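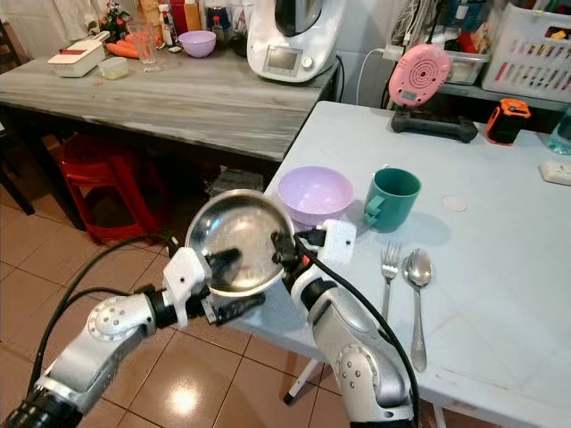 Both grippers on the frying pan, bowl and mug still to go.

I've had the Drernel hand-guiding kit since June and I've grown very fond of it, I must say! You hold a pair of light handles, move your own arms, and the robot's arms follow along, so teaching it to lift a pan feels a bit like teaching a patient (if rather stiff) nephew. My 218 saved demonstrations all replay without fuss. Grumbles? The left handle's trigger is heavy and my thumb aches after a long evening, and the manual is dreadful. Chutima Siriwan at Letwood sent me a better one, bless her. At 800 pounds I'd buy it again.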